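Budget check before we commit to one arm – what am I forgetting?

mikus_bench
Posted May 10, 2025

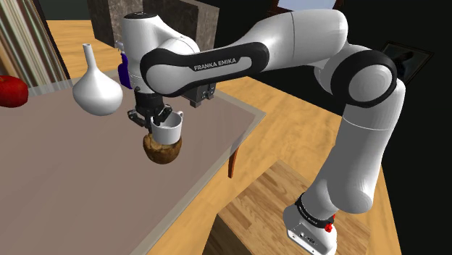

So we're a small outfit in Minden, and the plan is to do pick and place on household stuff, mugs and bottles and so on. I've been running everything in sim and I'm finally at the point where I have to put real numbers in front of my boss. The arm itself I have a quote for. It's everything else I'm fuzzy on. So far the extras come to 3678 and that covers a table, a mount, a workstation upgrade and a box of spare fingertips. That feels low to me. What did you all end up paying for that wasn't on your list?

Also, would you buy now or wait until December, when our next budget opens up?

histow_dan
Shipping and the mount. Always the mount. In your render the base is sitting on a wooden block, and that's fine when gravity is a config file, but the real thing needs to be bolted to something heavy and stiff. We built ours a frame and it cost more than the table.

Put a line in for training too, even if you think you'll teach yourselves.

gripgrip
Seconding the mount. I'd also say spare fingertips are the last thing to worry about, you can print those all day long. Spend that on a second gripper, or at least get a price for one.

mikus_bench
Ok, mount goes up. I had it down as "some lumber and an afternoon", so, point taken. gripgrip, why a second gripper though? We only have the one arm.

gripgrip
Downtime! Ours went out for repair and we had a very expensive coat rack for 6 weeks. If your deadline can live with that, skip it. Ours couldn't.

Tarcísio Bezerra
I'm going to disagree with both of you a little. If the policy isn't working in sim yet, I wouldn't buy anything. How often does your mug grasp succeed when you move things around? We bought early at my last job and the arm sat under a sheet for 5 months while we fixed problems we could have fixed on a laptop.

histow_dan
Sim will tell you your rim grasps are great, and then the real mug slides right out. You need hardware to find that out. I'd buy now.

Tarcísio Bezerra
Sure, but rent it first. Lollitstead does short rentals on arms, and they came out and set up the mount for us. A month of that told us more than any spreadsheet did, and we changed our mind on the table height before paying for one.

mikus_bench
Didn't even know renting was a thing here. Do they include the controller and the stop button and all that, or is it bring your own?

Tarcísio Bezerra
Included for us, but get it in writing. Insurance was separate and it was more than I expected.

gripgrip
Insurance! Add that to the list either way. And cameras – I don't see cameras in your extras at all.

mikus_bench
Oh no. No, there are no cameras in there. In sim I just read the object poses straight out, so I never had to pay for one. Ok, redoing the sheet tonight. I'll ask Lollitstead for a one month price and put it next to the purchase numbers, with 22 percent on top for whatever else I've missed.

histow_dan
Make it a fixed line called cables and adapters and your boss won't argue with it. Still think you should buy, for the record.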